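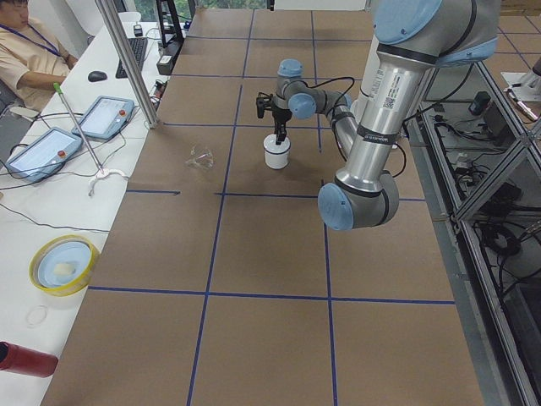

Handout 4: Preparing and looking after the two-arm table
Course 705, Skenstead, Room 114

The accuracy of a two-arm cell is lost slowly. A joint does not suddenly become bad; more often a cable pulls a little on the wrist, the table covering moves under the objects, and one week later the gripper closes beside the cup. For this reason we divide the work into small checks which are done every time, in the same order. The blue tape on the cardboard is part of these checks. It makes large cells on the table, and when we say that an arm must be tested "in the cell of the cup", we mean that the gripper should come down over the cup with both fingers pointing downward, and the other arm should keep its elbow out of the way. The two pendants stay on the desk beside the table during this work, with their red stop buttons free.

Please read the handout before Thursday. In the lab there will be time for the practical part only.

1. Before power

Walk to both sides of the table and look at the arms from the base to the fingers. Do not touch the joints yet. You are looking for caps which are not seated well, for screws that have come out a little, and for cables which lie under a link. A cable under a link is the most common fault in our lab.

Look then at the covering. The sheets must be flat. If a corner lifts, press it down and put new tape over the old one. Do not remove the old strip in the middle of a session, as the cell lines are then lost and the other group has to measure again. Small tears at the edge of the tape are acceptable. A gap in a line is also acceptable when the direction of the line is still clear.

Write in the logbook:
– which objects are on the table
– the position of each arm (parked or not parked)
– any damage, even if you think it is old

2. Power and stop test

Switch on the left arm first, then the right. Wait until each pendant shows its start page. The program for this course is saved under the name Toren, in the folder Edis. Please do not open the programs of other courses; some of them move both arms at once.

Test the stops one after another. Press the first red button, try to jog the arm, and write down that it does not move. Release the button, confirm on the screen, and jog again at the lowest speed. Repeat with the second pendant. It happens quite often that a student holds the pendant of the wrong arm and waits for a movement – so say aloud which arm you are going to move before you touch the screen.

3. Cable at the wrist

The gripper cable needs a free loop. With a short loop, the last joint turns until the cable is tight and then the controller reports an overload. With a loop that is too long, the cable hangs near the fingers and can catch on an object.

Set the loop in this way. Turn the wrist by hand jog to one end of the range which the program uses, and look at the connector. It should not bend. Turn to the other end and look again. If the cable is tight in one of the two, open the clip on the forearm, give a little more cable, and close the clip. Afterwards drive the gripper down near a tape line, where you can easily judge how far the loop is from the covering.

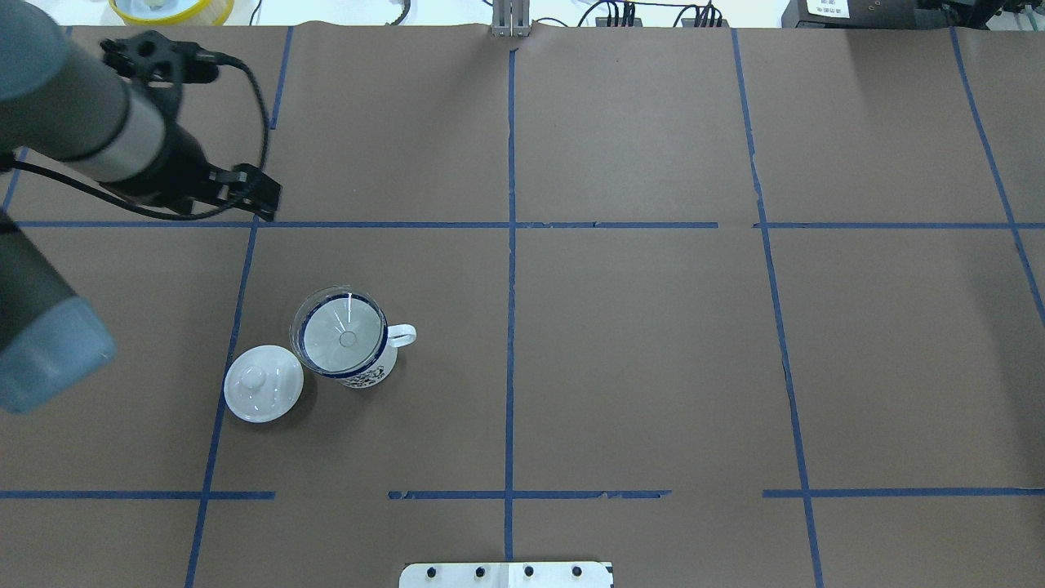

The cable must not touch the table at any height that the program uses. If it does, take some of the cable back and repeat both turns. You may need three or four attempts, and this is normal.

4. Approach height

The program stops the fingers 60 mm above the taught point before it goes down. This value is good for low objects. For a tall object, and also for two objects placed one inside the other, the upper rim can be higher than you expect, so measure from the covering to the highest rim and correct the value by hand. Mugs have one more difficulty. The handle gives a different width from each direction, and a finger which comes down on the handle will push the mug instead of holding it. Teach the direction of approach together with the position.

A lid should lie separately on the covering when you teach the mug. Teach the lid afterwards as its own object, with its own height, because its knob is the part to be gripped.

Glass bowls and clear plastic are left for the second half of the lab. Their rims give bright reflections, and the wrist camera may take a reflection for an edge. Move the arm a little to the side and compare: a real edge remains with the object, a reflection moves along it. If you are not certain, do not close the gripper.

5. View from the wrist

When the heights are correct, bring one arm over the table and check the camera view on the monitor. Three things should be sharp: a strip of tape, the rim of an object, and the fingers or link of the other arm if it is parked within view. When only the far things are sharp, clean the lens with a dry cloth and look again before you change any setting.
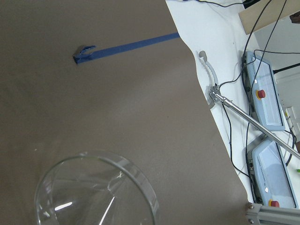 6. Gripper pads

Pads are changed after roughly 3000 closings. The counter is on the service page of the pendant. Change both pads together, also when one of them still looks good, and reset the counter. After a change the zero position of the fingers must be taught again: close slowly without an object, wait for the contact message, save.

New pads are in the drawer marked Somogyi. If the drawer is empty, write it on the list at the door of Room 114.

7. End of the session

Park both arms and reduce the speed to the lowest value. Press both stop buttons, then switch off in the opposite order, the right arm first. Objects go back to the shelf, glass to the lower one. The tape stays on the table.

For the report, hand in one page with your stop test, your measured rim heights and the corrected approach value for each object. Give the heights in millimeters and say from which direction you approached the mug.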